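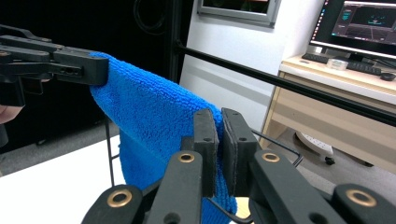 Six weeks without the car

The garage rang at half past four to say the car needed £863 spent on it. I was standing in the kitchen with the phone under my chin and a saucepan in each hand, and I said "right" in the voice you use when you mean something else entirely. The car was worth less than that. It had been worth less than that for years, if I'm fair to it, and the back window on the passenger side only went down if you helped it.

So I said I'd think about it, and by the time the pasta was done I'd decided to have a go at living without one. Six weeks, through May and a bit of June, in a town where people drive to the postbox.

For anyone who doesn't know Dirnley (and why would you?), it's a long thin place strung up the side of a hill, with the shops at the bottom and most of the houses at the top. We used to have the 902, a proper big bus that went up one side and down the other every hour until teatime. My mother planned her whole week by it. Then it was every two hours, then it was mornings, and then there was a laminated notice in the shelter saying sorry. The shelter is still there. Teenagers like it.

What we have now is Bendach. It's a little green minibus that you book on your phone, and it wanders about picking up whoever has asked for it, with no timetable and no real route. You put in where you are and where you're going, and it offers you a time. If you like the time, you tap yes and go and stand on a particular corner. I'd seen it going past for ages and had assumed it was for the hospital.

My first go was a bit of a disaster, and entirely my own doing. I booked it for ten past nine from the wrong end of my own road, because the little pin on the map had slid down to the bottom while I was looking for my glasses. I watched it pull up, wait politely and drive off again, and I ran after it in slippers. The app charged me two pounds for not turning up. I was so cross I walked to work, which took 40 minutes and did my mood a lot of good.

The second go was lovely! Four of us on board, all going to the bottom of the hill for different reasons, and a man with a tray of tomato plants on his knees who gave me one when he got off. I've still got it. You don't get that in a Vauxhall.

The driver most mornings was Sunee Kaewmanee, and after a week or so she'd stopped asking my name. She used to drive the big buses in the city and told me she'd never go back. "On those you look at the clock all day," she said. "On this one I look at the tablet all day, but the tablet is sometimes nice to me." She has opinions about the tablet. It once sent her up Mill Bank and back down again three times in a single shift for three people who all lived in the same terrace and all wanted the station, ten minutes apart. She rang the office and asked if she could just wait for them. The office said the computer preferred it the other way.

I took this up with the other Sunee. Sunee Prasertsri works for the firm that runs the scheme, planning the areas and arguing with the council about hours, and the two of them get each other's post. She laughed when I mentioned Mill Bank, so I suppose it's famous. The trouble, she told me, is that the system is always choosing between keeping you waiting on the corner and keeping somebody else sitting in the bus. If it promises everyone a quick pick-up, the journeys go all round the houses. If it promises everyone a short journey, you stand about. They'd started off with very short waits, people got fed up with being taken to the supermarket by way of the reservoir, and so now the waits are longer and people are fed up with those instead.

"We do get letters," she said.

I asked her straight out whether it would ever pay for itself and she said no, and neither did the 902, and neither does the road. I've thought about that a fair bit since.

Now, the bus was fine for work and for the shops. Where I came unstuck was anything in the evening, since it stops at seven, and anything that involved carrying more than two bags. In week three I had to get a chest of drawers from my sister's, and for that I joined Vetetti, the car club. They've got a couple of cars in the car park behind the library and you unlock them with your phone, and there's a fuel card and a sort of glove box full of other people's mints.

I want to be nice about Vetetti, because on the day it did exactly what I needed. The car was there, it was clean enough, it started. But signing up! I had to photograph both sides of my licence, then my face, then my face next to my licence, then do it all again because my kitchen was too yellow. It took them a day and a half to decide I was me. If you're thinking of joining one of these things, do it well before you need a chest of drawers.

I also hadn't understood how odd it feels to pay for a car by the hour when you've always paid for one by, well, not looking. I sat outside my sister's drinking a cup of tea that I could feel costing me money. She asked if I was in a hurry. I said of course not and drank it so fast I burnt my tongue. With my own car I was paying out for tax and insurance and that poor window while it sat on the drive doing nothing, and it never once spoilt a cup of tea.

Evenings I mostly solved by being given lifts, and I found that harder than all the rest of it put together. I'm a giver of lifts. I've been one since I was eighteen. I didn't know how to be the one standing in the hall with my coat on — do you offer petrol money? Do you bring a plant? We go to the Inthanon, the Thai place out by the roundabout, once a month with some old friends from work, and it's four miles each way with no pavement for half of it. The first time I got a lift I said thank you so often that my friend Jan turned the radio up. The second time I had a beer with my dinner and rather came round to the idea.

The gaps, then. The bus can't be booked by anyone without a smartphone unless they ring a number, and the number is only answered until three. My neighbour, who's 81 and has an excellent landline, rang it eleven times one afternoon to get to the chiropodist and in the end I booked it for her on mine. She's a passenger they ought to be fighting over. When I put this to Sunee Prasertsri she didn't wriggle about it, she said it was the thing that bothered her most and that she'd asked for longer phone hours twice. She was going to ask again.

The other gap is rain. I don't mean that the bus doesn't run in it, I mean that everyone wants it at once. On a wet morning in week five the app offered me a pick-up an hour and ten minutes away, and I put my waterproof trousers on and walked down with the water running past me in the gutter. Sunee Kaewmanee came by with a full load and flashed her lights at me. I waved. My sandwiches were soup.

As for the money, I kept all the receipts in a bowl by the door and then didn't add them up until the end because I was afraid to. It came out at less than I'd been spending on petrol and parking, even with the hourly car and the slippers fine. Not by a fortune. I could have bought a decent coat with the difference, and after week five I did.

The garage rang again at the start of the sixth week, very nicely, wondering if I'd like to come and get my car off their forecourt. I had it towed away for scrap in the end and took the mat out of the boot first, as it was a good mat. I've kept up the Vetetti membership. I'm on the Bendach most mornings, usually behind the driver on the left, and the tomato plant has gone on the windowsill where it gets the sun until lunchtime.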